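Can robots do my chores yet? Your questions, answered

Can a robot do my dishes?
Sort of! I've watched one rinse plates just fine, then give up on a greasy pan. I'm still at my own sink most nights.

What about folding laundry?
Slow. My friend Usa Thongdee timed one at nearly 2 minutes a towel (she does it in a few seconds, and she talks the whole time).

Are shops any further along?
Yes, a bit. The packing line I visited in Drarnley moves 800 boxes a shift, but every box is the same size. Your kitchen isn't like that, and mine sure isn't.

So what's the hard part?
Grip, mostly. Glass is slick, and a full one is worse – squeeze too little and you drop it, squeeze too much and, well, get the broom.
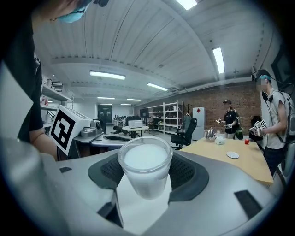 A nearly full glass held between two black textured pads.

Should I wait and buy one?
I wouldn't hold off on a new dishwasher. Ask me again in October, I'm seeing the Vurko folks then and I have a long list!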